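Flendbridge School Board Approves Revised Attendance Boundaries for Elementary Schools

The Flendbridge Board of Education voted Thursday evening to adopt a revised attendance map for the district's elementary schools, closing a review that began last fall and drew steady public comment through the winter. The new boundaries take effect at the start of the next school year.

Under the plan, 300 students now assigned to Petersen Elementary School will be reassigned to one of two neighboring schools, Clirance Elementary and Cuvis Road Elementary. Petersen has operated above its rated capacity for three consecutive years. The district's elementary enrollment stands at 2356.

Superintendent Chelsea Rowbotham told the board that the administration had considered adding portable classrooms at Petersen but did not recommend that course. The school's cafeteria, gymnasium and parking areas were built for a smaller student body, she said, and additional classrooms would not relieve the pressure on those spaces.

"We have lunch periods at Petersen that begin before 10:30 in the morning," Rowbotham said. "Families have asked us to address this, and the board has given the administration clear direction to do so."

The approved map moves the southern edge of the Petersen attendance area north to the rail line. Students living between the rail line and Cuvis Road will attend Cuvis Road Elementary. Students in the apartment communities east of the reservoir, who now travel past Clirance Elementary on the way to Petersen, will attend Clirance. Boundaries for the middle schools and the high school are unchanged.

Board members spent much of the discussion on a provision allowing certain students to remain where they are. As first drafted, the plan would have permitted only students entering their final elementary year to stay at Petersen. Several parents asked the board at its two previous meetings to extend the option to younger brothers and sisters, so that families would not be divided between schools with different start times. 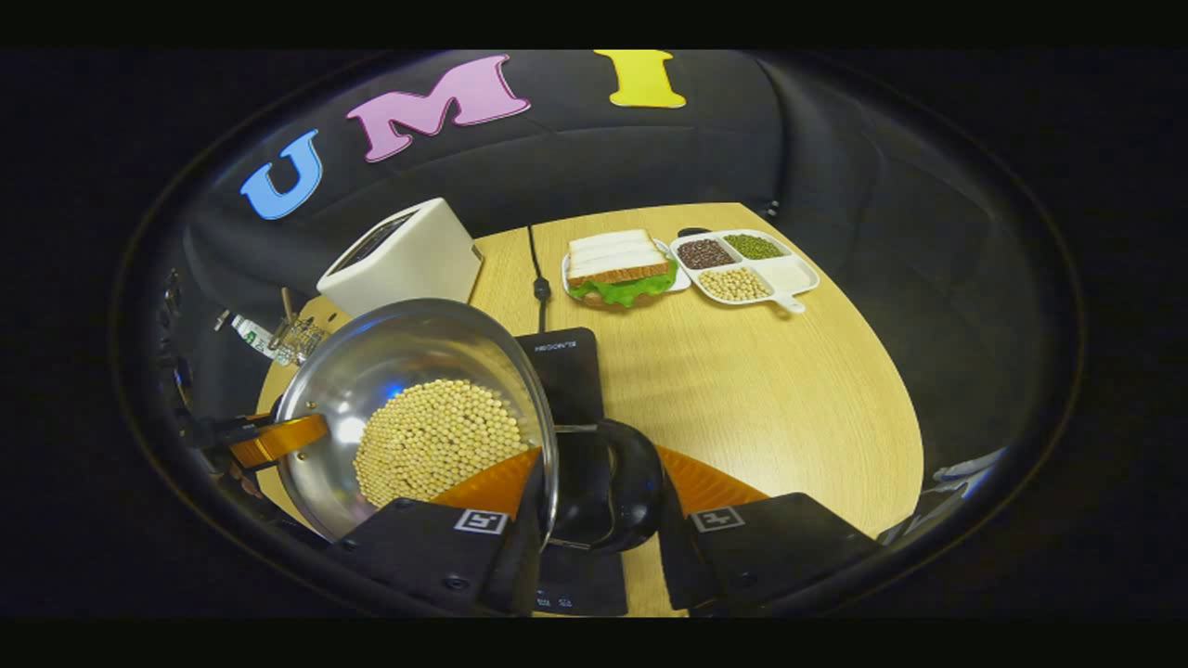 The board amended the plan to include siblings, but only for as long as the older child remains enrolled at Petersen. Families who choose this option must apply in writing to the district office before the end of May. Bus service will be provided to these students for one year. After that, transportation will be the responsibility of the family.

The amendment passed without opposition. The vote on the full plan was divided, with two members opposed. Both said they supported relief for Petersen but wished to see a longer transition for the neighborhoods east of the reservoir, where many households moved in within the past two years and where some children have already changed schools once.

Residents of those neighborhoods addressed the board during the public comment period. One mother of two Petersen students said that her children's after-school care is located a short walk from the building and that no similar program is offered near Clirance. Another speaker asked whether the crossing at the reservoir road would be staffed in the mornings. A third, whose home falls within the new Cuvis Road area, thanked the board for the shorter bus ride.

In response to the question on after-school care, Rowbotham said the district is in discussions with its current provider on opening a site at Clirance by the first day of school. The provider would use the library and one adjoining classroom until 6 p.m. Terms have not been finalized, and any agreement would come before the board for approval at a later meeting. The district has also asked the city to assign a crossing guard at the reservoir road - a request the city has acknowledged but not yet answered.

Staffing changes will accompany the new boundaries. The administration expects to transfer teachers from Petersen to the receiving schools and will first seek employees who wish to move. No positions will be eliminated as a result of the plan. Special education and English language services will continue to be offered at all three schools, and students with individualized programs will have a transition meeting with their families before the current school year ends.

The costs of the change are limited largely to transportation and furniture. Two bus routes will be redrawn, and desks and shelving from classrooms no longer needed at Petersen will be moved to Clirance over the summer. The administration said these expenses can be met within the current operating budget. One room vacated at Petersen will be returned to use as a music room, the purpose for which it was built.

Letters will be mailed to every household in the affected areas, with translated copies available on request. Families may also confirm their assigned school by entering a home address in the boundary lookup on the district website. Parents who believe that an address has been assigned in error may contact the enrollment office, which is open on school days from 8 a.m. to 4 p.m.

Clirance and Cuvis Road will each hold an open house for incoming students and their families before summer recess. Principals at both schools plan to offer building tours, and bus drivers will be present to review stops and pick-up times. Dates will be included in the household letters.

The board also directed the administration to report on enrollment at all elementary schools each October. If any building exceeds its rated capacity by the second report, the board will decide whether a further review is required. Members noted that two housing developments now under construction west of the high school could add students to Cuvis Road sooner than the district's projections indicate.

In other business, the board accepted the resignation of a high school assistant principal, approved the calendar for summer programs, and heard a first reading of a revised policy on student cell phones. The policy would require phones to be stored during instructional time in all grades and will return for a vote next month. The board then entered executive session to discuss contract negotiations and took no further action before adjourning at 9:40 p.m.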